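# [Gravon-list] Re: Postal ballot count, second round

Draft procedure for the second round is attached to the next message, December 2018 version.
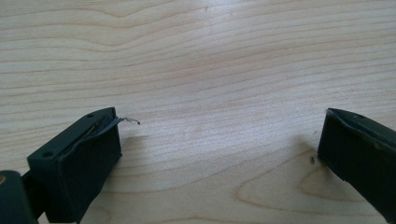 Osian Skyrme wrote:

> The draft lets the Prime Minister's office name the returning officer in any district where the post is vacant. I counted 2 such districts when the rolls closed. Under the old rules the deputy stepped in and the office had no say. Why was this changed, and who asked for it? If the opposition reads clause 6 before we have an answer, they will call it interference and they will have a fair case.

Osian,

Clause 6 was carried over from the Dikmont by-election rules. No one asked for it. Those rules were written for a single seat where the deputy was also a candidate's agent, so the fallback had to sit elsewhere. It should have been removed when the text was widened to cover the whole region.

I propose the following wording:

> 6. Where the post of returning officer is vacant, the deputy shall act. Where both posts are vacant, the electoral court shall appoint.

On the other points raised this week:

- **Threshold for a recount.** The draft says 212 votes or fewer. The figure comes from the Bianchini report and applies to districts with over 3,000 valid ballots. For smaller districts the report gives a percentage, which the draft omits. I will restore it.
- **Late envelopes.** Fumedlow still holds 600 envelopes with no legible postmark. The current text is silent on these. The court's last ruling allowed them if the declaration inside was dated before the poll, and I would copy that language without change.
- **Observers.** Each list may send one per table. "List" needs defining, as the coalition partners filed jointly in the first round and separately in the second.

The minister's statement that the rules are "settled" refers to the voting dates. It does not bind us on the count.

Please send amendments as plain text against the numbered clauses. Tracked changes were lost in the last two conversions.

Sang-wook Wang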